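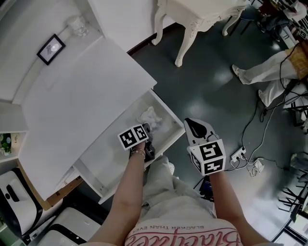

Drawer Slides: Load Ratings and Sag

A slide rated for 200 newtons is rated as a pair, with the load spread evenly over the drawer bottom and the drawer mounted level. Few kitchens meet all three conditions. Cutlery collects at the front, and the front is where the moment on the rear screws is greatest.

Check sag with the drawer at full extension. Measure from the top of the drawer front to the cabinet edge, left and right. A drop of 8 mm or more on a 608 mm slide points to worn bearings or pulled screws. Tighten the rear screws first — on Smadi side-mounts they sit behind the plastic stop. If a screw turns without biting, fill the hole and redrill.

Weker undermount slides adjust at the front clip only. Cinus parts do not interchange with them, although the hole spacing matches.

Comments (3)

The Asulik slides have a metal stop. Same procedure otherwise.

Does the 8 mm include the gap at the face?

Mine dropped 19 mm. Replaced both sides.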